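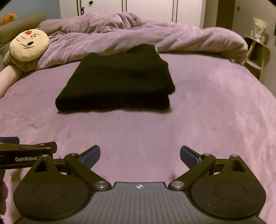 Foro de residentes – Colegio Mayor Hegyi
Tema: Renovación de la ropa de cama

abodnar
Estimados residentes: la dirección estudia sustituir las sábanas bajeras actuales por un modelo aterciopelado del proveedor Lendano. El presupuesto asciende a 2.000 euros para 138 camas. Se ruega remitir observaciones por esta vía.
Anikó Bodnár, Administración

planta_norte
Manifiesto mi conformidad. El algodón actual resulta frío en enero.

okcombe9
Debo discrepar. El tejido aterciopelado retiene pelusa y tarda más en secar – la planta segunda dispone solo de 2 secadoras.

planta_norte
Con un lavado quincenal, la objeción me parece excesiva.

okcombe9
El reglamento prevé lavado semanal.

abodnar
Se solicitará a Lendano la ficha de lavado antes de resolver.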